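3. Noise and Perceived Workload in Shared Rooms

3.1 Setting and data

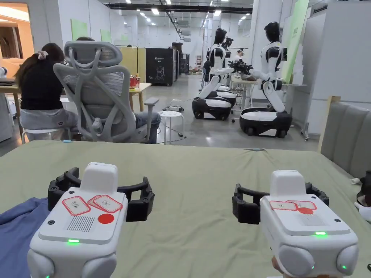
Figure 1. A shared room of the type covered by the study, with a cloth-covered table and a desk in use.

The survey was carried out in two buildings in Tratalthorpe, both let by Kurulik to small tenants who share floors but do not work for the same employer. We chose these buildings because the tenants do mixed work. A person writing at a desk may share a room with people who sort, pack, test, fold or assemble things at a larger table. Most earlier work on office noise has dealt with open-plan floors where everyone does much the same job, and its findings do not carry over easily to rooms like these.

Respondents filled in a short form at the end of a work period. The form asked for the kind of task they had been doing, how much of the period they had spent on it, how tired they felt, and how much the sounds in the room had bothered them. The last two items used a seven-point scale, with one meaning "not at all." We collected 3,764 forms. Forms with no entry for task type were dropped, as were forms handed in for periods shorter than half an hour. This left 3,340 forms for analysis.

Sound levels were logged in each room at one-minute intervals with a meter fixed to the wall at seated head height. The meters were checked against a reference source at the start of the survey and again in August, when a number of rooms changed hands. No speech was recorded. The meters stored a level only, so we cannot say from the log alone whether a peak came from a voice, a dropped tool or a door.

3.2 Task groups

Tasks were sorted into three groups. Desk tasks covered reading, writing, drawing and work on a computer. Table tasks covered work done with the hands on objects placed on a shared surface. Talk tasks covered calls and meetings. Where a respondent named more than one task, the form was placed in the group that took up the larger share of the period. A small number of forms split the time evenly, and these were assigned to the task named first.

The groups are coarse. Drawing by hand, for instance, has features of both desk work and table work, and respondents did not always agree on how to name it. We ran the main comparison a second time with drawing moved to the table group. The order of the results did not change.

3.3 Results

Mean sound level was a weak guide to annoyance. Rooms with a high but steady level, mostly from ventilation, were rated as less bothersome than quieter rooms with irregular peaks. This held for desk tasks and talk tasks. For table tasks the link was close to flat, and respondents in this group gave low annoyance ratings in nearly every room.

The number of peaks per hour was a better guide. A peak was counted when the level rose at least ten decibels above the median of the preceding five minutes. Among desk workers, annoyance climbed steadily with the number of peaks and then leveled off. The leveling was most visible in the corner rooms on the upper floors, which also had the longest-standing tenants. Some of these people may have grown used to the noise, or those most troubled by it may have moved out before the survey began. Our data cannot separate the two.

Tiredness followed a different pattern. It rose with time spent on the task in all three groups, and adding the noise measures to the model improved the fit only for desk work. Table workers reported the most tiredness overall, but their comments point to posture and standing as the main causes. Several asked for higher tables. One wrote that the stools were fine for an hour and no longer.

Seating direction mattered more than we had expected. Desk workers who sat with their backs to the shared part of the room gave higher annoyance ratings than those who faced it, at the same number of peaks. The difference was a little under one scale point. It was largest in rooms with hard floors and smallest in rooms where soft material, such as carpet or heavy curtains, covered a large part of the surfaces. Tenants had arranged the desks themselves, so the result may partly reflect who chooses which seat.

3.4 Comparison with earlier findings

Giannakopoulos, the panel data set most often used for work of this type, contains 3,000 responses from single-employer offices. We applied our peak measure to the part of that data set for which minute-level sound logs exist. The relation between peaks and annoyance had the same direction but was less steep. One likely reason is that people in a single-employer office know what the others are doing and can tell when a noise is about to stop. Comments from the Tratalthorpe forms support this reading. Respondents often mentioned not knowing how long a neighbor's work would go on.

The Fomevska scale of perceived workload was given to a subsample of 300 respondents. Scores on its mental demand item were highest for desk tasks and were related to annoyance. Scores on its physical demand item were not. The time pressure item showed a small relation in the talk group, which disappeared once length of period was taken into account.

3.5 Limits of the survey

All ratings were made by the respondents themselves at the end of a period, and the end of a period may weigh more heavily in memory than its beginning. The meters stood in one place per room, so a person near the door and a person near the window were assigned the same level. Rooms with fewer than three regular users were left out. Both buildings have concrete floors and similar window area, and the results should be applied to lighter structures with care.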